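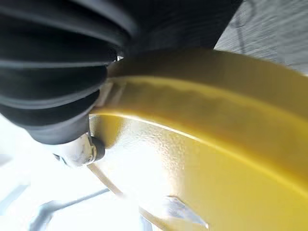
Copos e tigelas de plástico saem molhados da máquina de lavar louça. Como resolver?

Abra a porta assim que o ciclo terminar, deixe o vapor sair e só descarregue quando a louça esfriar. O plástico guarda menos calor que a cerâmica e por isso seca pior. Incline o que tiver fundo côncavo e confira se ainda tem secante no reservatório.

Oi, gente! Mudei de apartamento em janeiro e ganhei uma lava-louças embutida, uma Virau, a primeira da minha vida. Adoro ela, mas os pratos saem sequinhos e tudo que é de plástico sai pingando, principalmente os copos altos e uma tigela funda que uso todo dia. Já troquei o detergente pelo Remum em pastilha e não mudou nada. O ciclo que uso é o mais curto. Será que é isso? E onde vocês colocam os copos, em cima ou embaixo?
Sum-yee Yeh

Skarard

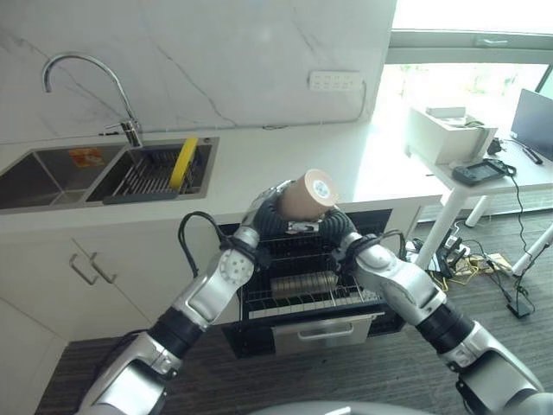 O ciclo curto é o meu primeiro suspeito. Na minha ele quase não aquece no enxágue final, e sem calor o plástico não seca mesmo (na cerâmica passa, porque ela segura a temperatura). Quanto à arrumação, eu faço o básico: pratos em pé nos dentes da grade, no meio, como os que estão ali dentro da máquina aberta, e os copos de boca para baixo, sempre na grade de cima. Copo de boca para cima, do jeito que está aquele bege, só depois de lavado, senão vira um balde! Ah, e descarregue primeiro a grade de baixo. Se você puxar a de cima antes, a água que ficou nos fundos dos copos cai toda nos pratos secos. Levei 6 meses para aprender isso.

Outra coisa: veja a regulagem do secante. A minha veio de fábrica no mínimo e eu nem sabia que dava para mexer.

Haworth
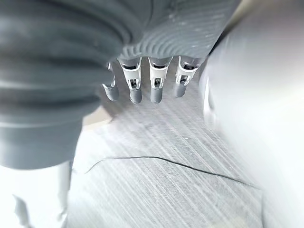

Dedos cinza sobre uma superfície clara

Eu discordo um pouco do colega aí de cima. Fiz o teste com o ciclo longo e o plástico continuou úmido, só que menos. O que resolveu na minha casa foi espaço. Eu enchia demais, uma tigela encaixada na outra, e o ar não circulava. Agora deixo uma folga entre as peças e a tigela funda vai bem inclinada, apoiada na lateral.
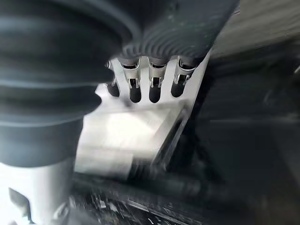
Mesmo assim sobra uma gotinha aqui e outra ali - aí não tem jeito, é pano de prato ou escorredor. Eu deixo um escorredor de arame dentro da cuba da pia e passo os plásticos direto para lá, de boca para baixo, enquanto guardo o resto. Quando termino os talheres já estão quase prontos. Só não guarde nada úmido e empilhado no armário, que fica com cheiro e depois precisa lavar tudo de novo. Já me aconteceu com um jogo inteiro de potes, que raiva!

Sum-yee Yeh

Obrigada aos dois! Vou tentar o ciclo normal hoje à noite e colocar a tigela inclinada. O secante estava vazio, que vergonha. Volto para contar.

visitante91

usa vinagre no lugar do secante, sai bem mais barato. só não sei se estraga a borracha da porta, melhor olhar o manual antes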